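3.2 Bedding and reported night waking

Coding of the diaries followed Toom and Carrier (in prep.), with small changes. Households in the Ciltmont sample kept a sleep diary for 22 nights, one line per waking, filled in by whichever parent got up. Returned lines: 1,064. Lines with no clock time were dropped before coding, as were naps. Besnard coded everything, Berisha recoded a subset blind, disagreements settled by talking it through.

Room temperature was not a good predictor on its own. Layers were. Children aged 16 to 54 months who slept under a single cover woke less in the first half of the night than those under two or more, and the gap closed toward morning. Same pattern in the Clusier households, weaker. We do not have a clean reading for December, when several families switched covers midway and did not note wich night.

Parents' own words were kept where legible. "Kicked off" was by far the most common remark, then "too hot", then "wanted the other blanket". The last one surprised us and is taken up in 3.3.
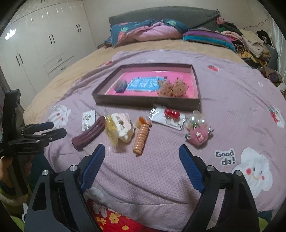 Figure 2. Quilted cover, cartoon print.

Cover type was coded from the parent form, not from fabric labels, which were often missing or washed blank. Three codes: plain woven, knitted, quilted. Fine diamond quilting over a printed face, as in Figure 2, goes under quilted whatever the filling. Print was coded seperately, since the children asked for covers by picture: a cover like this one, with its strawberries and the big white creature with rosy cheeks, counts as "character". Plain florals do not. Filling weight was left out of the model, too many blanks on the form.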